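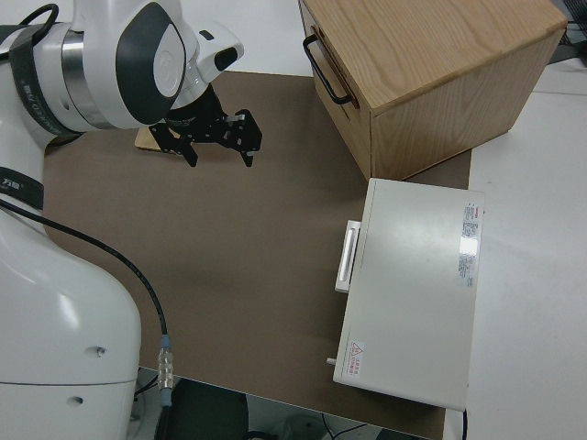

Pulldale wrote back first thing and want us to drop the parallel gripper and go with the Nasten, their people have run it on drawers since April and the pads don't walk on a smooth bar. Fine. But they're using round handles over there, and mine's a black U-shaped bar one on the oak-like cabinet, so I'm not convinced.

22 November 2019. Long one. Set up on the brown mat again, arm on the left, cabinet at the back. Black gripper on first. 80 pulls on the drawer, fingers wide open on the approach. Slipped 5 times, all of them when the approach was low. Raised it a touch, no slips after. So is it the gripper or is it me? Probably me.

Then swapped to the Nasten. Took ages, the adapter screws are tiny and I dropped one, found it under the chair. Pads grip nicely but they're fat, they bump the cabinet front before they get round the handle. Only got 3 clean pulls before I gave up and put the black one back on.

Tried the small wood piece too. Thin tips win by miles. Nasten just shoves it along the mat.

Controller: still on the Kariuki, lag when closing, not terrible. The Pilton one is meant to be faster but the firmware wont load. Emailed them. No answer.

Cable needs a strap before it snags on something, keep forgeting.

Tomorrow: 200 pulls, same height every time, log the force. Ask Pulldale what their approach height is. And if they have thinner pads. Hungry, going home.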